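Visita à Jaravitz, em Grisport: o que mudou na revisão de brinquedos devolvidos

Publicado em 19 de agosto de 2022

A Jaravitz ocupa dois pavilhões na zona industrial de Grisport, a poucos minutos a pé da estação. O primeiro é armazém. O segundo, onde passámos a maior parte da manhã, é onde se recebem, verificam e voltam a embalar jogos e brinquedos devolvidos pelas lojas. A visita estava aberta a quem se inscrevesse pela página da empresa e o grupo era pequeno, quase todo de pessoas ligadas à logística ou à formação profissional.

Entra-se por uma sala onde nos dão colete e sapatos com biqueira. Depois há um corredor com vista para a linha de receção. As caixas chegam em paletes, são abertas à mão e o conteúdo segue em tabuleiros para as mesas de verificação. Segundo a responsável de turno que nos acompanhou, entram por semana cerca de 800 artigos, com um pico depois do Natal e outro mais pequeno a seguir à Páscoa.

Até abril, toda a verificação era manual. Cada pessoa tinha uma folha com os passos para cada modelo: carregar nos botões, abrir e fechar as peças móveis, ver se falta alguma coisa, ouvir o som, anotar. Para jogos com muitas tampas e alavancas isto significava repetir o mesmo gesto durante horas. As queixas de dores no polegar e no pulso eram antigas e constavam das atas das reuniões de segurança, que a empresa nos mostrou sem grande reserva.

Os braços robóticos vieram da Clungate, que também fez a instalação e deu a formação inicial. Há quatro postos a funcionar. Em cada um, o braço trata dos movimentos repetidos e a pessoa coloca o artigo na mesa, escolhe o programa, acompanha e decide o que fazer quando há dúvida. O programa chama-se Marino e corre num ecrã ao lado da mesa, com uma lista de modelos e um botão grande de pausa.

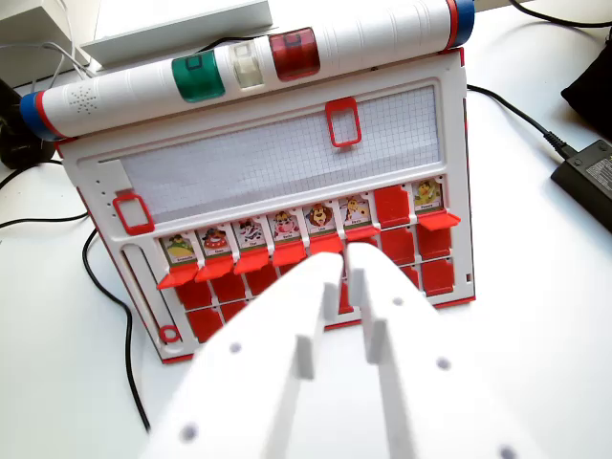 A parte mais demorada foi ensinar ao sistema os modelos novos. Uma operadora com muitos anos de casa explicou-nos que um jogo com peças articuladas pede mais paciência do que um carrinho ou um puzzle, porque a força tem de ser medida para cada tampa e cada botão. Quem faz esse trabalho é o próprio pessoal da verificação. Conduzem o braço, gravam o movimento, corrigem e tornam a gravar. A lista de modelos ensinados estava em 212 no dia da visita e a meta para o fim do ano é chegar aos 300, embora nos tenham dito que depende muito do que as lojas mandarem.

Perguntámos pelos postos de trabalho. A resposta foi que ninguém saiu por causa dos robôs, mas que dois contratos a prazo não foram renovados na primavera e que a contratação sazonal deste inverno será menor. As duas coisas foram ditas na mesma frase. As funções também mudaram de nome: quem antes era verificador passou a operador de posto, com um acréscimo no salário que alguns consideram justo e outros pequeno para a responsabilidade que têm agora. Numa conversa à parte, junto à máquina do café, um operador disse que chega a casa com menos dores nas mãos e mais cansado da cabeça. Antes podia conversar com a colega do lado enquanto trabalhava. Com o braço em movimento tem de olhar para a mesa.

A rotação foi a solução encontrada. Cada pessoa fica duas horas num posto com robô e passa depois para a embalagem ou para a bancada de reparação, que continua toda manual. É nessa bancada que se trocam molas, se limpam contactos e se colam autocolantes soltos. A empresa não pensa automatizá-la.

Algumas coisas correram menos bem. Nas primeiras semanas os braços paravam com frequência e o apoio da Clungate só respondia por correio eletrónico. O ruído, embora baixo, é contínuo, e foi pedido um painel para separar os postos da zona de embalagem. O painel ainda não chegou. Também ouvimos que as folhas antigas em papel continuam a ser usadas por quem as sabe de cor, sobretudo quando há modelos que o sistema ainda não conhece.

A visita dura perto de duas horas e termina na sala de formação, onde há tempo para perguntas. Não se paga, mas é preciso inscrição prévia e não são admitidos menores de 16 anos. Quem for de carro deve estacionar do lado do armazém; o portão do segundo pavilhão está reservado às cargas durante toda a manhã.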